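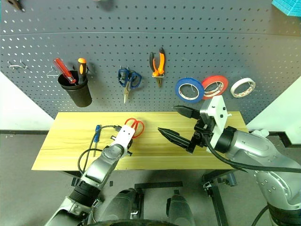
*One of the tool walls at the Wodora open day, above the bench on the way in.*

I had been meaning to get over to the Wodora workshops for a couple of years, and in September 2026 I finally made it to their open day. It was 148 miles each way, which my family thought was a lot of driving to go and look at benches, but I had a thermos and a bag of peanuts and I didn't mind one bit.

The building used to be the Hestine glove works, and you can still read the old name over the loading door if the sun is on it. Parking is behind, past the bakery. Get there before ten if you can! I got there at ten twenty and ended up on the grass with everyone else.

I'll start with the pegboards, which I looked at longer than anything else in the place (and I did go back to them after lunch). The one I liked best is plain gray, up behind a light wooden tabletop, and there isn't very much on it. A black cup fixed to the board holds two screwdrivers, one with a see-through red handle and one orange and black. Then scissors with dark blue handles, a pair of pliers, and three rolls of tape in a row, blue, red and white. My own board at home has so many things hooked over other things that getting the pliers down is a two-handed job, and I stood there feeling a little ashamed of it.

What I kept noticing was the bare hooks over on the left. I would have filled those by the end of the first weekend. A small blue-handled screwdriver was lying down on the bench, so it's a place where things get left out, same as mine, and I found that comforting.

The tape on hooks is the idea I'm stealing. I keep mine in a drawer, stacked, and the roll I want is always at the bottom with its end stuck down. I have some long hooks left over from a closet project, and I think they'll do.

After that I joined the tour, which runs six times over the day and takes you through the Minami room, where they do the upholstery, and then upstairs to finishing. Upholstery was warm and crowded and smelled wonderfully of new canvas. I could have stayed and watched the button tufting all afternoon, but the group moves along and you do have to move with it. Finishing was shorter than I'd hoped, since half of it was closed off for drying.

Lunch was at the Sedorero, the little café across the yard. Soup and a roll, and a slice of plum cake I hadn't planned on. The line was long and very friendly, and I got into a conversation about glue that lasted all the way to the register.

A few things if you're going to the next one, which the flyer says is in March. Entry is $2, cash only. Wear shoes you can stand in, as the floors are concrete all the way through. The stairs up to finishing are steep, but there's a freight elevator if you ask at the front desk. And bring a tape measure! I wanted the height of that bench and had to guess it against my belt buckle.

I cleared off my own pegboard the next evening. So far the tape is up, and the rest is in a box on the dryer.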